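HOME SCREENING NIGHT: MY SAFETY AND SETUP CHECKLIST (WITH COMMENTS)

Last walked through: 2019-02-21
Film: Fadow, double bill with Barros
Place: my back room in Flernton

I run a little horror night at my house every couple of months, and after the November one (more on that under Cables) I started going through a list before I let anyone in. Some of it is safety, some of it is me being fussy about the picture. I mark things OK, FIX or MEH and scribble whatever comes to mind.

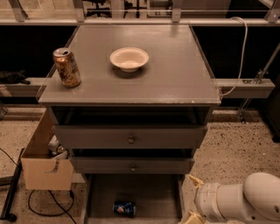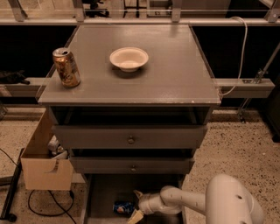
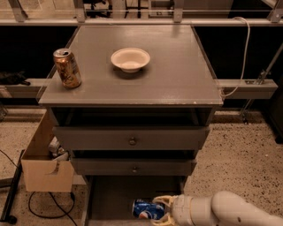 Can and bowl on the gray top, three views.

1. EXITS AND AISLE

Back door opens all the way from inside - OK. I tried it in the dark too, and I'd tell anybody to do the same, because finding a deadbolt by feel is a whole different job.

Aisle clear from the last row to the door - OK, after I moved the coat rack. Again. It creeps back there every time, I swear.

Hallway light left on low - OK. Yes, it spills a bit on the left side of the screen. Fadow is mostly people whispering in a cellar, so we'll feel it, but I'm not having guests hunt for the bathroom blind during the quiet parts.

2. CABLES AND POWER

Projector cord taped down - OK. In November somebody caught a foot in it during the last reel of a vampire picture and the whole image went up onto the ceiling. Big laugh, best jump of the night, but the projector could've landed on a head.

Power strip not plugged into another power strip - OK.

Extension cord feels cool after an hour of running - OK. I run Barros all the way through as my test because it's 100 minutes and I love the first half. (The second half is a detective explaining the first half. You could iron shirts to it.)

Spare fuse in the drawer - FIX. Used the last one, never bought more.

3. PROJECTOR AND SCREEN

Shelf bracket tight - OK. Gave it a good tug, no wiggle.

Vents free of dust - MEH. Wiped the outside. The filter wants a proper cleaning before summer.

Lamp hours - 708. Plenty left, though the blacks look a little milky to me now, and that matters with these two! Barros has that long walk through the wax museum where all you get is one cheek and a candle.

Screen stand weighted at the feet - OK. I used 2 sandbags on each foot, and it's not going anyplace.

4. SEATING

Folding chairs locked open - FIX. One has a latch that slips. I've put it out in the garage so it can't sneak back in.

Sofa legs on their pads - OK.

Nothing with a sharp corner at shin height - MEH. The footstool counts, I guess. Moving it behind the sofa before people come.

5. SOUND

Speakers strapped to the stands - OK.

Volume set on the loudest scene and not on the opening - OK. Please learn from me here. Fadow opens with ten minutes of rain and muttering, so you crank it up, and then the organ comes in like a truck. Last time I had it on, a guest threw her drink straight up in the air.

Flashing lights warning given - OK, put it in the invitation. There's a strobe bit near the end of Fadow, in the dance club, and it goes on way longer than you'd think. Anyone who wants to sit it out can wait in the kitchen and I'll come get them.

6. FIRE

Smoke alarm tested - OK, and the dog has forgiven me.

Extinguisher gauge in the green - OK. It hangs next to the back door.

No real candles - OK. I know, I know, the mood. I picked up a set of the battery kind made by Ikex and they flicker pretty well if you don't stare.

Popcorn machine away from the curtain - OK. Cord runs along the wall.

STILL TO DO

Buy fuses. Fix or dump the bad chair. Clean the filter. Decide whether Barros goes first or second. I'm leaning first, while everyone's awake enough to follow the business with the twin brother.

COMMENTS

reelmoth: Put Barros second! The ending is so silly that you want people a bit tired and giddy for it. Good call on the strobe warning, my sister gets migraines and hardly any place mentions it.

cellardoor_k: What tape do you use on the cord? Mine leaves goo all over the floorboards.

Author reply: Cloth gaffer tape, the matte kind. Pull it up the same night and it comes off clean. Leave it a week and you'll be scrubbing.

tinfang: Disagree about the second half of Barros, the detective is the only one in it who can act. Nice list though, I'm stealing the sandbags.

Contact | Copyright, all text by the author | Back to top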